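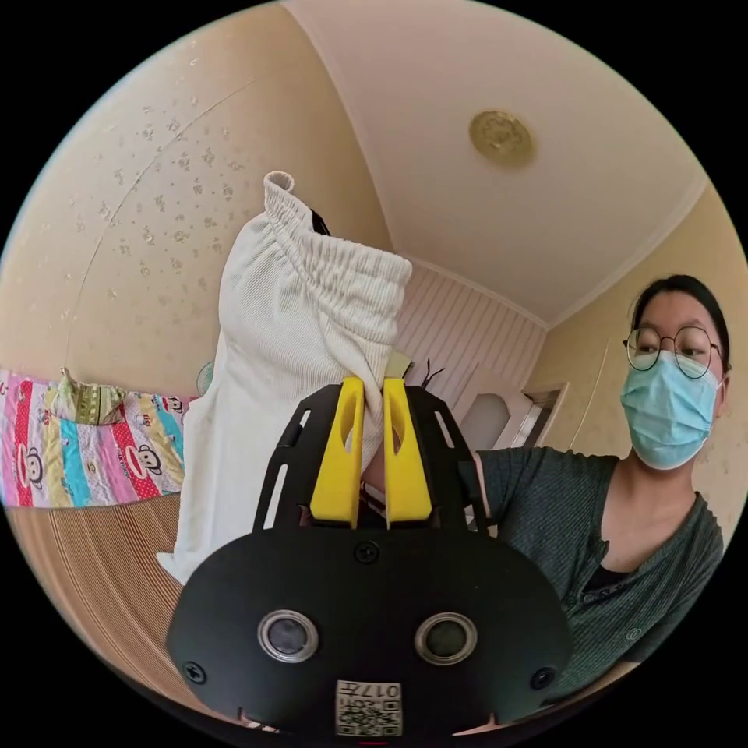
Site inspection checklist, home garment handling, Rolland collection round. Inspector: Zubaida Ghumman. Operator lead: Hsin-yi Ng. Inspected 8/3/26. Each item is marked OK, FIX, or N/A, with a comment where the mark alone is not enough. Item numbering follows the March revision. For grasp checks, a valid garment pick has the fabric folded between both fingertips, as with the white ribbed garment and its gathered waistband. A pick on a single layer at the hem is also valid but goes under a separate task tag.

Section A. Hand units

A1. Both fingers seated in the finger frame, no play at the base. OK.
A2. Elongated slots in fingers free of cracks. OK. Check again after 40 episodes.
A3. Lens glass clean, no prints or lint. FIX. Lint found on one unit before start. Wiped, rechecked, passed. Wipe between garments from now on, ribbed knits especially.
A4. Plate screws flush. OK.
A5. Unit label readable and matches the log entry. OK. Log the number as printed on the label, with no spaces. Saqib Satti's entries had a space in them and the Irum import rejected two of them.
A6. Trigger returns fully when released. OK on the left unit. Slow on the right unit. Cleaned, no parts replaced.

Section B. Work surface and surroundings

B1. Surface stable and at a height the operator can reach without bending past the limit in the posture sheet. OK. Bed-height surfaces are allowed for cloth tasks only.
B2. Mats and bedding flat under the work zone. OK. Straighten after every reset.

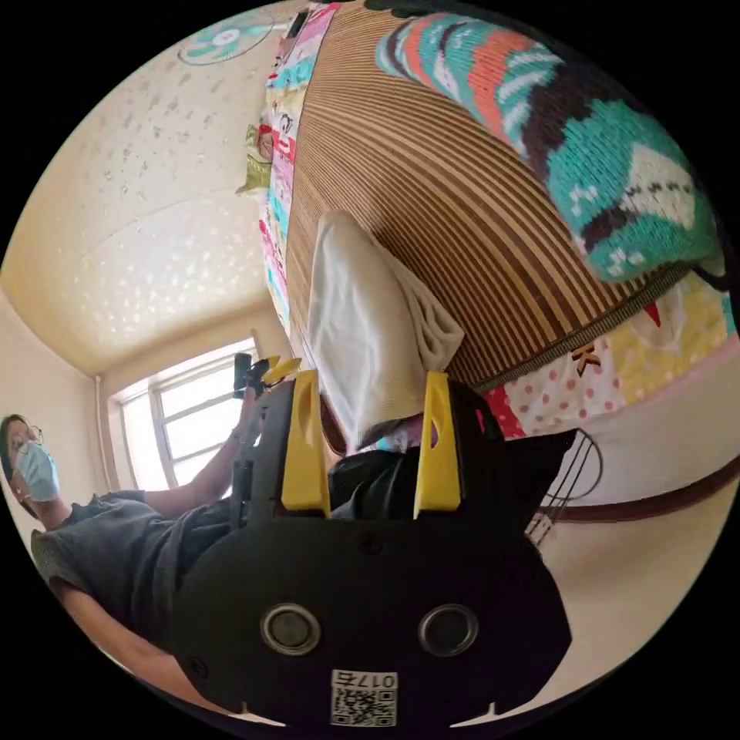 B3. Strong daylight source behind the work zone. FIX. Move the operator's start position a quarter turn if exposure does not settle within the first few seconds. Do not draw curtains partway through a set, as the light level has to match across all episodes in it.
B4. Items not in the task list removed from reach. FIX. Anything left in reach has to be listed in the clutter field. Leaving that field blank is a reject.
B5. Cables and bags clear of the operator's feet. OK.

Section C. Operator

C1. Face mask on for the full set. OK.
C2. Sleeves above the elbow or fastened. OK.
C3. Rest break taken after 75 minutes. OK. Times are in the log.
C4. Operator can state the stop word. OK.
C5. Jewelry and watches off both hands. N/A, none worn at start.

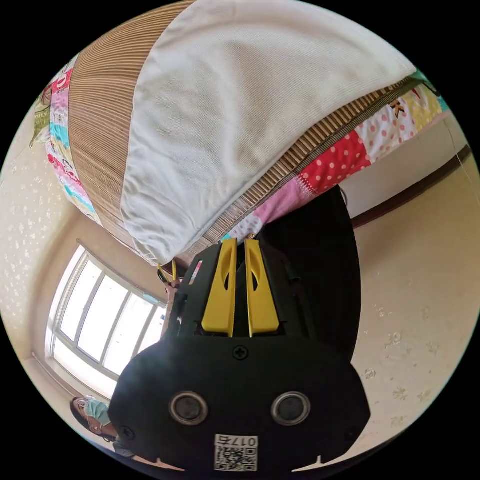 Section D. Episodes and data

D1. Start and end poses held still for a full count. FIX. Several end poses are too short and the segmenter cuts into the release. Mohsin Rizvi will flag these by episode number.
D2. Failed grasps kept and tagged, not deleted. OK. The Peter model is trained on recoveries too, so a dropped sleeve followed by a second pick is a usable example.
D3. Garment changed at the interval in the plan. OK.
D4. Both hands' clocks in sync at start and end of set. OK.
D5. Episode count in log equals count on card. OK, 148 in both.

Open items: A3, B3, B4, D1. A6 to be watched. Uzma Talpur to confirm the clutter field wording with Jollham before the next set. The site may continue recording with these items open.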